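The dishes can wait

By Noemi Delacroix
11/08/2019

At a quarter past nine on a wet morning, Mamta Garg is watching a machine try to fold a tea towel. It has hold of one corner. It would like the other corner, but the other corner has slid under the hem, and for the next four minutes the arm pats at the cloth without getting any nearer to it. Garg drinks her coffee. When the arm stops, she pulls the towel flat and sets it going again.

Garg runs the test room at Skikden, a small firm on the upper floor of a former shoe warehouse. Since January her team has been working through a list of household and light workshop jobs, trying each one with a pair of table-mounted arms and writing down what happened. The list has 133 entries. It starts with "put lid on jar" and ends with "change pillowcase", which has not been attempted.

"People come in wanting to see the pillowcase," she says. "I show them the jar."

The question visitors ask is the one most of us would ask. We have had washing machines and dishwashers for decades, and car plants have had robots for nearly as long. When does something turn up that will clear the table, sort the recycling and put the kids' toys back in the tub?

The answer at Skikden depends on which job you mean and how long you are prepared to stand there.

Take sorting. A hard object of known shape, sitting by itself on a plain surface, is now fairly ordinary work. The arms can find it, close on it and carry it to a container, and they will do that most times you ask. Put two objects against each other and the rate drops. Put one inside a bowl, resting on another, and the gripper has to come in past the rim at an angle without tipping the bowl over. By the team's own log, bowl jobs take three times as long as the same job on an open table.

Soft things are worse. A towel has no fixed shape, so whatever the machine learned about it a moment ago is out of date once it is touched. Clear things are bad as well. Drinking glasses confuse the depth cameras, and the team has given up on them for the time being and moved to enamel mugs.

Then there is force. A person screwing the lid on a jar of pickles feels the thread catch and backs off a little before turning. The arms at Skikden have very little feeling in the fingertips. They judge most of it by sight, and sight is not much help once the fingers are covering the lid.

Lăcrămioara Oprea designs the fingers. She keeps the rejected ones in a steel Lista drawer, sorted by the way they failed. There are fingers that were too slick, fingers that were too thick to get under a coin, and a whole row in soft rubber that worked beautifully for a week and then tore. Her current view is that two fingers are enough for most kitchen jobs and that hands with five are a distraction at this price.

"You would be surprised how much you do with a pinch," she says. "Put on mittens and make breakfast. It is slow, but you will get your breakfast."

To build up the record of what a good attempt looks like, a person moves the arms through the job by hand or by remote control, again and again, and the software is trained on the results. The count stood at 2,832 attempts on the day I visited. Oprea considers this a small number. Moving the toys from one place to another accounts for a large share of it, and she is tired of the toys.

On the shop floor the picture is somewhat better, mainly for the reason that a shop floor can be rearranged. Cenasach, a packing business across the river, put in a single arm last year to load trays of plastic fittings. Dolores Benavides, the floor supervisor, had the bench moved away from the window first so the light would stay the same through the day. She had the trays changed to one colour. She also had a strip of tape laid on the floor and asked people not to lean over it.

With all of that done, the arm loads trays through the afternoon and needs attention over 12 times in a shift. Usually that means a fitting has landed on its side. Benavides says this is acceptable. Her staff used to get sore wrists from the job, and she has moved two of them to inspection, where she was short anyway.

She would not have one at home. "My bench at work is tidy," she says. "You haven't seen my kitchen."

That difference matters more than the quality of the machines. A factory will paint a wall or shift a conveyor to suit a robot. A household will not, or not by much. People who bought the early robot vacuums did pick their socks up off the carpet, and some of them raised the couch on blocks, but there is a limit to how far anyone will reorganise the pantry for an appliance.

Price is the other matter. The pair of arms at Skikden, with mounts, cameras and computer, cost about the same as a decent used car. Garg thinks that could halve. She does not think it will be halved by anyone who also offers a warranty covering boiling water.

After lunch the team goes back to the toys. The day's job is to get them into and out of a bowl using both arms, one from each side of the table, without the arms fouling each other in the middle. Each arm can reach the bowl, and so each one is frequently in the other's way. 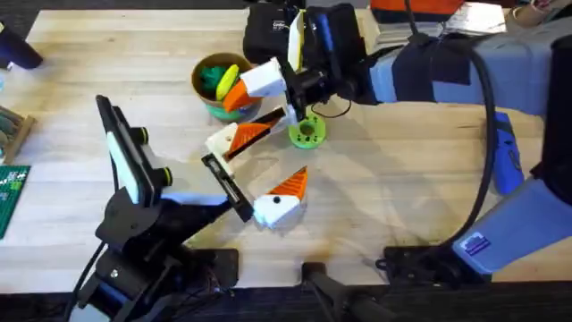
Juniper Schumacher wrote to this magazine after our last piece on home robots to say that her mother, at 81, did not want a machine that folded towels and had never asked for one. What she wanted was something that could pick up a dropped pill or a dropped spoon, and she would happily give it 10 minutes to do so. Schumacher thought the engineers should be sent to spend a week with her.

I read the letter out to Garg, who asked to keep a copy. Picking things up from the floor is on the list, at number 90, and she said she would look at moving it forward. The difficulty is reach. Arms fixed to a table do not get to the floor, and a base with wheels brings in a separate set of problems, beginning with the edges of rugs.

She was more hopeful about the spoon than the pill.

By four o'clock the arms had been stopped twice, and Oprea had gone to find a smaller Allen key. Garg's old cattle dog, Gallagher, was asleep under the desk by the door. The tea towel was back on the list for the following morning, with a note beside it to try a stiffer one.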